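Skalteo Holds Demonstration Day for Hand-Held Gripper at Wendgate Site

July 22, 2020
By Skalteo Press Office

WENDGATE – Skalteo opened its Wendgate site to visitors for a day of demonstrations built on the Hurnine hand-held gripper, a two-finger tool used to record how people pick up and put down ordinary objects. Recordings made with the tool are used to train robot arms fitted with the same fingers.

The program consisted of 10 short sessions. Seven took place in the lab and the rest in the visitor lounge, where the tool was used on the kinds of items people leave on seats and low surfaces: cups, drink bottles, magazines and leaflets. Each session began with a short briefing on grip width, approach angle and release height. Visitors then used the tool themselves under staff supervision.

The Hurnine gripper has two ribbed, flexible fingers that close toward each other, each with a dark gray pad on its inner face. The fingers bend around a load under light pressure. A wide-angle camera on the tool records the fingers and the space in front of them during each pick. 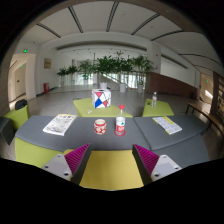

Lounge sessions were limited to single-object tasks. Operators were asked to approach slowly, close fully, lift, and set the object down at a second point before opening the fingers. Paper items were scheduled last – thin, flat objects call for a lower approach and take longer to record. A total of 41 recordings were kept from the day and will be added to the training set started in June.

Skalteo carried out the demonstrations with Shehata, which supplies the finger moldings and mounting plates. Shehata staff ran a separate bench session on finger replacement and pad wear.

A second open day at Wendgate is planned. Requests to attend may be sent to the Skalteo press office.

Related items
Skalteo and Shehata extend supply agreement for finger moldings
Hurnine gripper: notes on mounting and pad replacement
Wendgate site adds second test bench

2 comments | 7 shares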